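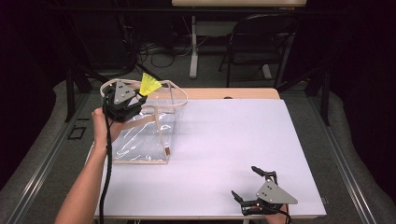
Shuttlecock (also shuttle, bird or birdie) – the projectile used in badminton. Open cone on a rounded base. High drag, so it slows down fast after the hit and always turns to fly base first. Two main kinds, feather and synthetic.

Construction

Feather shuttles: 16 overlapping feathers, goose or duck, set in a cork base covered with thin leather. Stems tied with thread and glued. Feathers from one wing only are used in a given shuttle, so it spins the same way every time. Brittle. A hard match can go through a lot of them.

Synthetic shuttles: molded nylon skirt, base of cork or foam. Cheaper, last much longer, common in schools and casual play. Usually white or yellow – yellow is often easier to pick out in a dim hall. 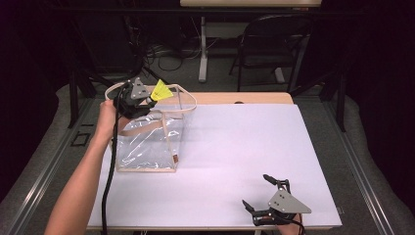 Nylon skirts also behave diferently off the racket. They deform more on a smash, recover slower, and the flight path is flatter near the end. Players moving up from nylon to feather often hit clears short for a few weeks.

Speed

Feather shuttles are commonly graded by number, slow to fast. Nylon ones use a colored band at the base: green slow, blue medium, red fast. Warm air and high altitude make a shuttle fly farther, so slower grades are picked there. Testing is done with a full underhand stroke from the back boundary line, shuttle landing short of the other one by a set margin.

Storage

Feather shuttles dry out. Many clubs steam the tube before play, some leave it overnight with a damp sponge in the cap. Nylon needs none of this but goes stiff in the cold and may crack.

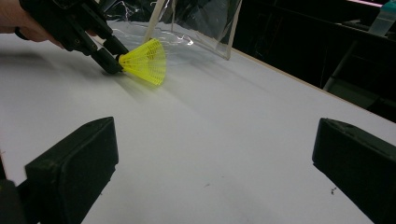

Club use

Practice varies. The Osura league plays feather in its top division and nylon below. Rocío Mateos, in her coaching handbook, recomends nylon for the first 10 lessons, then mixed. The Colleck club went back to nylon for juniors one April over cost and kept it.

See also

Badminton racket
Battledore and shuttlecock
Jianzi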